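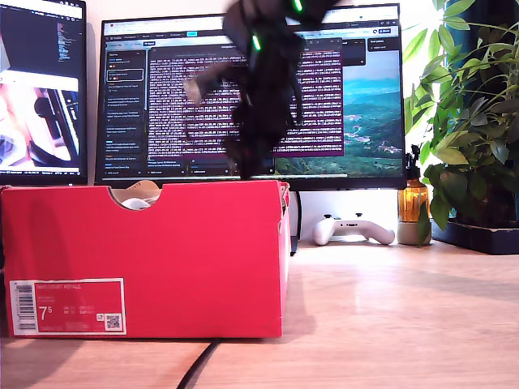 Good rules for a robot arm at your desk

I love having an arm that puts shoes away, and two house rules keep it a pleasure! First, nothing breakable inside its reach – glass bottles and plant pots included. Second, run cables where the gripper never travels, and tape them down.

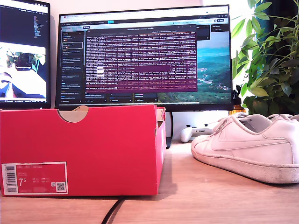
Kadir Yurt at Tustura taught me a third one: keep the stop button on your side of the desk, never behind the box. Then try every new move at the slowest speed, hands well clear. Tie laces before you start, too – long ends love to snag!
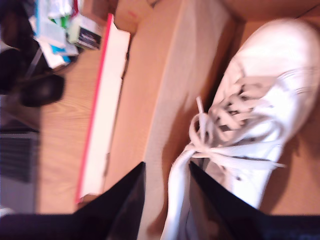
Laces in a loose bow, with the gripper close by.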